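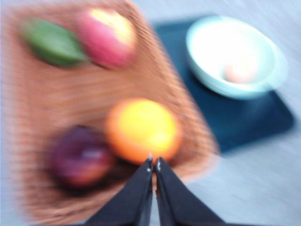
Friday, lab notebook, fruit sorting team

Start 3:40 pm. Here today: me, Jiahui Deng, Fletcher Paewai (left at five for band).

Goal for the session: more demos of tray to bowl, then kick off a training run before we lock up so it can cook over the weekend. Both done! First time this semester we've finished the whole list, and with ten minutes left over.

Setup, so we can put it back the same way

Gray table. Woven tray on the left, dark navy placemat to the right of it, pale mint bowl on the placemat. The placemat goes down at an angle and stays at that angle for the whole session. Jiahui put tape on the table under two of its corners so we stop arguing about it. If you move the tray, put it back with its far edge almost up against the mat. Arm home position is the same as last time (saved as "home_b" — do not use "home_a", that one clips the lamp).

Fruit in play: green one, red apple, orange, plum, plus the pinkish one that spends a lot of time in the bowl. We're still calling the green one "green" in the prompts because Fletcher says lime and Jiahui says mango and I want to go home at some point.

Demos

We were at 852 good demos coming in. We're at 946 now. Fletcher drove for the first half and he is getting really smooth, it's fun to watch. He has this way of slowing down right before the close that I can't copy yet. My own episodes still look like I'm swatting a fly.

Went through the wrist camera recordings as we saved them. The blur on the fast moves is strong. In the frame at the top of this entry the gripper is right below the orange with the fingers a bit open, and the whole tray weave has turned into diagonal streaks. You can still tell every fruit by color, even the plum, which I expected to vanish into the brown. The thing in the bowl is just a pale pink smudge. If I didn't know our fruit I couldn't name it.

We talked about whether to throw out blurred episodes. Jiahui's argument for keeping them: the arm is going to move at that speed in the competition round anyway, so the policy should see what it's going to get. I like that. My argument for dropping some: if the blur lands right when the fingers should be lining up, the policy has very little to go on at the worst moment. We settled on keeping everything for this run, and tagging the ones where it's blurry near the fruit with "smear" in the notes column. That way we can train once with and once without and see.

So far 97 episodes have the smear tag. Most of them are mine. Fine!

Things that went wrong

1. Plum and orange placed too close together. When they nearly touch, the left finger wants to go down in the same spot the plum is using. Fletcher got around it by coming in with the wrist turned. I nudged the plum every single time. We kept a few of the nudges because the orange still made it to the bowl, but they're marked.

2. Dropped the apple on the table twice. It's the widest one and you need to open the gripper all the way before going down. Bad habit: I open it on the way down and then I'm late.

3. Recording script stopped saving at one point and nobody noticed for three episodes. The disk wasn't full, it was the cable to the wrist camera. It sits loose at the elbow. Zip tie added. Check it at the start of next session anyway.

4. The green one rolls if you set it down crosswise. Put it down so it points along the weave.

Exposure

The wrist camera is on auto, and I think that's half of our blur. Tried fixing the exposure shorter at the end of the session. Picture got darker but the lights in here are bright enough that the fruit still looked like fruit. I did not change it for any of today's demos, because then we'd have two kinds of data in one set. Proposal for next week: collect a small batch at the short setting, same layout, same driver, and compare. Jiahui is writing up the settings page so we don't lose them like we lost the gripper ones in January.

Training run

Started at 5:50 pm. Name is "pulero" (we're going through Jiahui's list of made-up words, the last one was "mollent" and the next one will be "fabbri"). Batch size 16, same learning rate as mollent, only change is the new demos. Left the desk monitor off and the sign on the keyboard. PLEASE do not log out of that machine.

What I'm hoping for: mollent was good at reaching and bad at letting go. It would get over the bowl and just hang there holding the fruit, like it was waiting for somebody to say thank you. Fletcher's new demos have a clean, definite release, so if pulero picks that up I'm going to be unbearable about it.

For next time

- check elbow cable and zip tie
- look at loss curve, save a screenshot here
- ten test tries per fruit with pulero, apple first, write down where each one fails
- small batch at short exposure, Fletcher driving
- try bowl on the near side of the placemat for a few episodes, all of ours have it toward the far side
- me: practice the apple with the gripper fully open BEFORE going down
- ask about the spare fingertips, ours have a small bright spot near each tip and I want to know if that's wear or just a screw

Locked up 6:05. Key is back in the drawer. Jiahui has the laptop.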